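April, evening

Plates first. Oda Dalen wants the colored set kept on the white tabletop by the wall, leaned upright, so the short cupboard is free for the pans. I agreed to try it for the month. The old arrangement was a flat pile on the second shelf, 110 mm of clearance above it, and the bottom plate could not be taken out without lifting the rest.

Leaned against the wall the set takes more depth but any plate comes out on its own. The lean has to be shallow. Too steep and the front one walks forward whenever the drawer below is shut. The lavender stays at the front, the pale mint goes in last.

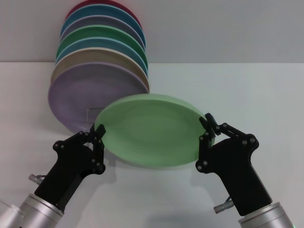
Does a leaned stack need a rack behind it? Only on a slick top; on ours the foot of the rear plate holds if it is set a little out from the wall and the others follow its angle.

Eskil Westerberg disagrees and has sent me the page for a rack from Clutetti. It is 651 mm long. The run of table between the wall corner and the kettle is shorter than that, so the kettle would have to move, and the kettle cord does not reach the other outlet. I wrote back with the measurements. No reply by supper.

Wiped the table with the Ullivel concentrate, 2 capfuls to the bucket. It leaves streaks if the cloth is too full. Second pass with plain water, then a dry cloth. Next time one capful.

Bowls after that. They do not lean, the curve rolls them sideways, so they stay flat on the table until there is a shelf for them. 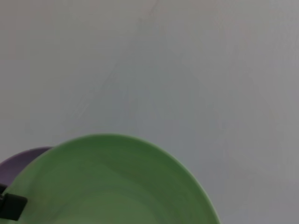 The shelf bracket from Skondholm has a lip that takes up too much of the height, and I would need to plane the board to get the bowls in nested. Without nesting there is no height problem but the board has to be nearly twice as long. I have one offcut that might do. It is in the shed under the Duman crates and I did not feel like moving them tonight.

To do: measure the offcut, ask Oda which bowls she uses daily, return the bracket if the lip can't be filed down. Receipt is in the blue folder.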